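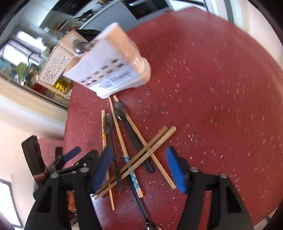 A cutlery drainer is an open-topped holder, kept near a sink, in which washed spoons, forks, knives and chopsticks stand upright until dry. Also called a cutlery caddy, utensil drainer or flatware cup. Most are plastic or steel, with holes or slots for water to get out and air to get in. Holes in the front face do a lot of the work – rows of ovals, as on the white plastic drainer with a spoon bowl poking out of the top, are one common pattern. Round holes and long vertical slots also seen. Spoons usually go in handle down, bowl up. Chopsticks vary by household.

By Tineke Geerts
Updated February

Types

Single cup. One compartment, everything in together. Cheap, easy to rinse, gets crowded fast.

Divided. Two to four compartments, sometimes with lift-out walls. The Alletti pattern, sold mainly to cafes, has a removable floor for scrubbing. The Katayama type is narrower and taller, meant for chopsticks, with a finer grid at the bottom so thin tips do not slip thru and jam.

Hanging. Hooks over the side of a dish rack or sink. Josex made a wire version with a drip cup underneath, later dropped from the range.

Chopsticks

A special case. Bamboo and bare wood take up water and need longer than metal. Left lying in a wet cup they can darken or go moldy at the ends. Standing them tip up is the usual advice, though Visitación Sotomayor's kitchen handbook says tip down, for hygiene, in a drainer with an open base. Both methods are in use. Decorated pairs often have a printed or lacquered upper part and a plain tip, and the coating wears first where it rubs the rim.

Sorting is normally done after drying. Pairs are matched by pattern and length, odd ones kept for cooking or stirring. Some households skip this and store the lot in the drainer full time.

Cleaning

Empty it completely. Scale and a gray film collect at the bottom and around the lower holes, where a bottle brush reaches better than a sponge. Warm water, dish soap, soak, rinse. White vinegar for scale. Let the drainer itself dry before refilling. Liette Fraser's guide gives every 7 days as the interval, every 9 for a steel one. Paper lables are best peeled off before first use – they soften and leave glue behind.

See also: dish rack, chopstick rest, flatware tray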